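Small Waste Bins Introduced at Shared Tables

Residents and tenants of the Devberg building are advised that, beginning in August, the shared tables on the second floor will each be provided with a small lidded trash can. The change follows the spring review of cleaning services, during which Jestico, the building's cleaning contractor, reported that empty bottles and snack wrappers were the items most often left behind at the end of the day. Similar cans have been in use in the Alipour Reading Room since last year, and the results there were considered satisfactory.

The tabletop cans are intended for small, dry waste only: wrappers, tissues, labels, tea bags that have been drained, and empty bottles small enough to fit with the lid closed. Liquids must be poured out in the pantry sink beforehand. Food scraps, batteries and glass are to be taken to the larger containers beside the elevators. Bottles that still hold water, lotion or any other product should be kept by their owners or placed on the lost property shelf, where they will be held for 21 days.

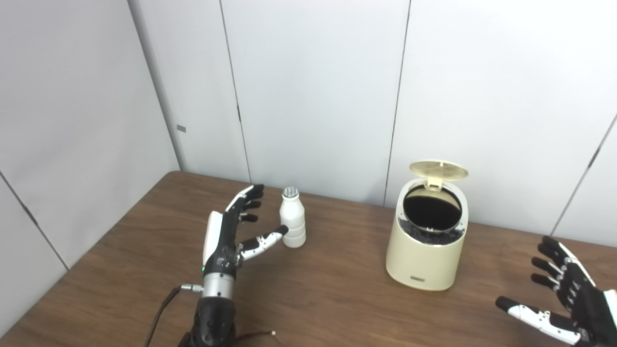
Usman Rind wrote to the newsletter to ask whether the cans would take up room needed for work, and whether plastic bottles ought to go into them at all when the building already has a recycling program. He suggested that one can between two tables might be enough, and that a second can for plastic be tried on the busiest tables.

The Facilities Office thanks Mr. Rind for his letter. One can per table will remain the arrangement through the fall, after which the number may be reduced. Clean plastic bottles should continue to go to the recycling station in the Wula corridor whenever it is convenient to walk there. Bottles left in the tabletop cans will be sorted by Jestico staff during the evening round, which begins at 6:30 p.m. A separate can for plastic is under consideration and will be discussed with the contractor in the next service meeting.

Users are asked to observe the following:

Close the lid after use, unless the can is being emptied.
Keep the can on the table and do not move it to the floor, where it obstructs the vacuum.
Do not line the can with shopping bags. Fitted liners are supplied, and more than 50 are stored in the pantry cabinet.
Wipe up spills promptly with the cloths provided.

Damaged lids and missing liners may be reported at the front desk or by extension 1000.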